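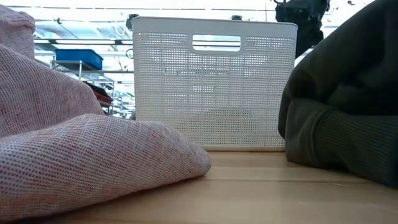
Home | Workshop Tips | Laundry & Linen | Archive

Sorting Clothes Next to the Arms
February - by Despina Bucur

At Jorkness we used to sort 1,137 pieces a week by hand. Now two arms do most of the picking, and the job for the four of us has changed. We check, we fold, we deal with what gets dropped. A few tips if your shop is going the same way.
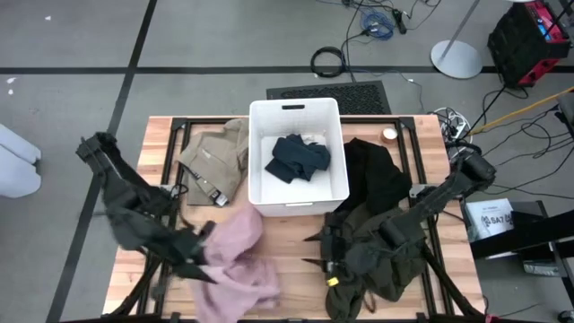 Lay garments out in separate heaps before you start. Petrică Mihăilă used to tip the whole load in one pile, and the arms kept grabbing two things at once. With the pink and the olive pieces apart on the near side and the bin in reach of both arms, there's less to untangle. Tuck in straps and tags - they snag.

Stop the arms before you reach in. Empty the bin at 40 pieces, sooner for sweaters. Swap jobs at the break - watching is more tiring than folding.
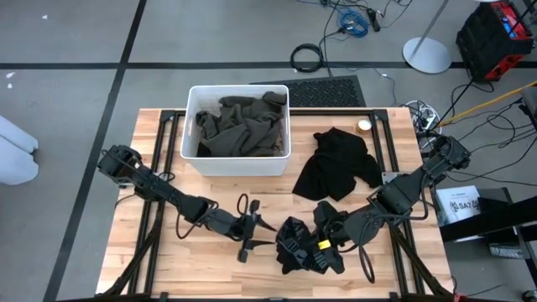 One gripper on a small black piece, the other open beside it. Dark cloth already in the bin.

Next month: lint.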